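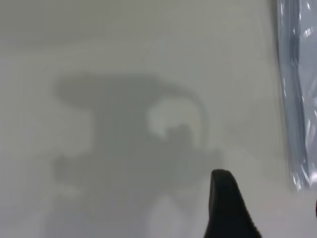 Item 1, work surface: pale grey-white, matt, no markings or seams in this part.

Facilities > Checklists > Workrooms > Bench and surface check

Workroom bench check – Clonder building, Dramard Street side
Checked by: Sabina Čierny
Date: 10/12/25
Form used: Gauthier room form, sheet 2 of 4
Result: Pass with comments

3 comments | 2 shares

Mark each line OK, FIX or N/A. Anything marked FIX needs a comment. Leave the sheet on the hook inside the door when you're finished, the office copy is taken from there.

WORK SURFACE

1. Top clean, no residue or crumbs – OK
Comment: Wiped with the plain cleaner, not the lemon one. The lemon one left a film in August and we had to go over everything twice.

2. Top free of cracks, chips and lifted edges – OK
Comment: Ran a hand along all four edges. There is a slight rough spot at the back left corner, same as last time. It doesn't catch on a sleeve. Leave it for now and look again next check.

3. Top level and steady – FIX
Comment: Rocks a little when you lean on the window end. The foot on that side has wound itself up again. I turned it down by hand but it needs the lock nut done properly with a spanner.

4. Colour and finish even – OK
Comment: Light shading only. If you see a grey patch, move the lamp before you reach for the cloth. I scrubbed at a shadow for a good while the first time I did this form.

LIGHTING

5. Ceiling lights all working – OK

6. Bench lamp working, cord in good order – OK
Comment: Cord is fine. Switch is stiff.

7. Enough light to work by without shadows across the task – FIX
Comment: Soft shadows fall over the middle of the top when anything is held above it. Fine for sorting and packing, poor for close work. A second lamp on the other side would fix most of it. There is a spare in the Celness cupboard, bulb missing, takes a 60 watt or the LED that matches it. Please don't put the old heat bulb in.

8. No glare off the surface – OK
Comment: Matt finish, so no trouble there even with the blind up.

FLOOR AND ACCESS

9. Walkway clear on both sides – OK
Comment: Two boxes were in the way on the door side. Moved to the shelf.

10. Floor dry, mats flat – OK
Comment: Mat corner taped down again. The tape is a stopgap and a new mat has been asked for.

11. Exit sign lit, door opens fully – OK
Comment: Door closer is slow in the cold but it does close.

12. Cords off the floor – OK

STORAGE AND FIRST AID

13. Heavy items on the lower shelves – FIX
Comment: Paper stock is back up on the top shelf. It needs two people to bring down, so I left it there. Will be done with the next delivery.

14. Cleaning products labelled and closed – OK
Comment: One spray bottle had lost its label. Emptied, rinsed and put out with the recycling.

15. First aid kit present and in date – OK
Comment: Low on small plasters. Eye wash is good until next August.

16. Fire extinguisher in place, tag current – OK
Comment: Tag number 359, matches the list.

GENERAL COMMENTS

Three items marked FIX, none of them serious enough to close the room. The bench foot should be done first – it's a short job and the spanner is in the drawer under the phone. Until then, keep anything that can tip toward the wall end.

The check took around 60 minutes, longer than it should have, mostly because of the boxes.

If you do the next one, start with the lights off and the blind up, then switch on and look at the top again. Marks show up differently each way. Write down what you find under line 4 even if it wipes off.

Signed: S. Čierny
Copy to: office, Gauthier folder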